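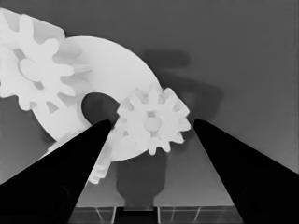

Figure 3. Rendered view, grayscale: open black gripper fingers, white gear parts between.

4.2 Lender response to store disposals

Sample is 324 disposals by listed grocery chains, 200 of them by groups with a leveraged parent. Loan terms from Vashisht filings, hand-checked by Orozco and Tse. Prices net of lease liabilities where reported.

Main result first. Spreads on parent debt narrow after a sale is announced, but only if proceeds are pledged to repayment in the same statement. No pledge, no effect. Holds with and without the Prasham deals, which are large and were sold as one block.

Timing matters less than we expected. Window of 6 trading days used throughout; a window of 2 gives the same sign, noisier. Buyer type (discounter vs. full-range) not signficant.

One problem case: Hornent sold its Ostthorpe stores in two lots and restated teh price later. We keep the first price. Dropping the deal changes nothing in column 2. Rent terms on leased-back stores are taken up in 4.3.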